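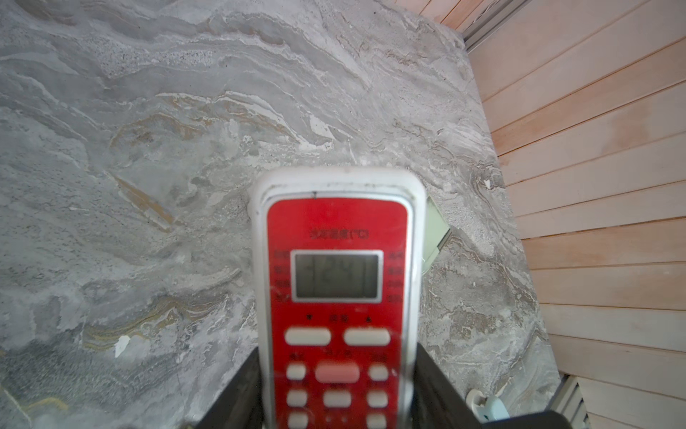
Keeping a Workshop Running When Half the Crew Is a Machine

I've worked in small repair and refurbishing shops for most of my adult life, and for the past couple of years I've been at one where arms do a good share of the picking up, pressing and putting down. People write to me asking what it's like, and they usually want the big answer (are you all getting fired?). I'll get to that. Mostly though I have tips, and they're small ones, because that's what my days are made of. Where do you put the bin. Who wipes what. How do you read a remote control with a screen that's given up.

We take in air-conditioner remotes, kitchen scales, timers, that kind of handheld stuff, clean it, test it and send it back out to Olasgate, who sell it on. The shop is one long room with benches down both sides. Rogério Honorato runs the testing end, Uyên Trịnh does cleaning and sorting, and I float, so I get to be wrong about everybody's job equally.

Wipe the rim first, then the face

The edge of a remote holds grime that the front doesn't. It collects in the seam where the outer casing meets the colored panel and makes a perfectly good white remote look gray. Before the arms came I'd wipe the front, feel pleased, and pass it along. Now anything that goes to the gripper gets its rim done before anything else, with a barely damp cloth wrapped over a wooden toothpick. Run it around once, turn the cloth to a clean bit, run it around again. Don't spray the remote! Spray the cloth, and do it over by the sink.

Uyên swears by an old soft toothbrush for the gaps between buttons. She's right, but brush away from the screen.

Clean the fingers too

This one took us far too long. We were cleaning every remote that came through and sending them to a pair of gripper fingers that hadn't been touched in weeks. Black plates don't show dirt. Press a piece of white paper towel against them and you'll find out how bad it is. We wipe ours at the start of each shift and again after lunch, and if the towel comes back gray we go again. Plain water with a drop of dish soap, then a dry cloth. Skip anything oily, including those lemon furniture wipes that I was so fond of, because a slick finger lets a remote slide and then you're crawling under the bench.

Grip low, leave the screen alone

Whether it's your hand or a machine doing the holding, take a remote by the lower sides of the casing. The screen end stays clear, so you can read it, and there's no pressure near the display. When Mathis Picard set up our first arm he had it squeezing around the middle, and the fingers kept brushing against the buttons. You'd get a temperature that crept up while everybody stood there scratching their heads. He moved the hold down, backed off the squeeze, and the problem went away.

If you're holding things in a bench clamp at home it's the same idea. A strip cut from an old bicycle inner tube on each jaw helps a lot. Snug is plenty.

Learn the labels before you hand the job over

A lot of our remotes have Chinese labels, and I can't read Chinese. For ages I got by on guessing. Temperature is easy enough, there's often a °C printed by it and a pair of arrows, up and down. The mode labels beside the screen are another story, and I pressed a great many wrong buttons with enormous confidence.

When the arm took over button pressing, somebody had to write down what each button did, in order, and my guessing wasn't going to cut it. Vinh Bùi sat down with me and a stack of manuals and we made a card for each model. Sketch of the front, a number on each button, what it does, what ought to show on the screen afterward. It was dull work and it's the best thing we did all year. New people learn from the cards in an afternoon. If you've got an older relative with a remote they can't make sense of, make them a card! Big numbers, thick marker, tape it inside a cupboard door.

My one tip on the cards – write them for a person, and let whoever sets up the machine translate. We tried it the other way around and ended up with a binder that only Mathis could follow.

Faint digits: try these before you give up

Pale numbers on a pale screen are the thing I get asked about most. In order, this is what I do.

Change the batteries, both of them, same brand, same age. Don't mix one new one with one from the drawer.

Look at the contacts inside the battery door. If there's crust on them, a cotton swab with a little white vinegar takes it off, followed by a dry swab. Let it sit open for a while before you close it up.

Tilt it. Some of these screens are readable from below and hopeless straight on. We lost a whole morning once to a batch that the machine's camera called blank and I could read fine from my stool.

Check the lamp over the bench. Glare washes out a gray screen faster than anything. I taped a piece of baking parchment over ours and it's still there.

If it's still faint after all that, it goes in the faint bin and a person decides. We used to let the system guess at numbers and I didn't like it. A blurry two-digit reading can be all sorts of things, and the customer is the one who finds out which. Rogério had to argue for that bin quite hard, I might add, as every remote in it counts as a slow one.

Give the hooks and switches a home on the map

If you have an arm on a wheeled base, or even just a robot vacuum at home, walk the walls before it does. Switch plates, little plastic hooks, trim that stands out a bit at the corners. We put a bit of painter's tape by each one while the route was being set up and pulled it off when we were done. Swirly marble and other busy surfaces confused our setup more than plain ones did, so those got extra tape. Cheap, quick, and Mathis stopped muttering.

Keep a hand tool for every machine job

Everything the arm does, we can still do by hand, and once a month we do. Somebody switches it off for the first hour and we run a tray ourselves. I grumbled about this at first (why have the thing!) but it keeps your fingers in practice, and you notice stuff. That's how Uyên caught that one model's buttons had gone sticky. A machine presses and gets its result, and it had nothing to report about mush.

So, are we all getting fired?

No one here was. What changed was which parts of the day are ours. I used to press buttons all day long and go home with a thumb that ached so badly I opened jars with my elbow, more or less. I don't miss that one bit. I do miss the talking. When four of us were pressing buttons side by side we chatted from morning to quitting time, and now we're spread down the room minding different things, and it's quieter than I'd like. We moved the kettle to the middle of the benches to fix that and it's helped some.

The pace is the other thing. The arm doesn't speed up much, but it doesn't slow down after lunch either, and for a while we all tried to keep level with it. Bad idea. Uyên was skipping her breaks. What settled it was a plain shelf – finished trays wait there for the arm, and when the shelf holds 12 trays we stop and stretch our backs. If you're getting a machine in at your place, ask for the shelf first. Ask for it before the contract is signed, if you can, since floor space has a way of vanishing.

Ask about pay as well. Looking after a machine is a skill, and so is deciding what to do with everything it sets aside. We had that conversation in April with Dymphna Kavanagh, who manages us and is a fair person, and it went better because we came in with a written list of the new jobs we'd picked up. None of them had been on anybody's job description. Write yours down as they show up, on the back of an envelope if need be, and date the entries.

A few odds and ends

Put a spare battery door in a labeled jar for every model you see often. They go missing like socks.

Toothpicks, wooden ones. Metal picks scratch the panel and you can't buff it out.

Store cleaned remotes face up with a sheet of tissue between layers.

Don't leave the red-faced ones on a sunny sill. I've had a couple fade on me at home.

Learn where the stop button is on your first day and press it once with somebody watching, so that you know how it feels and you're not shy of it later.

Next time I'll do kitchen scales, which have their own troubles, mostly flour.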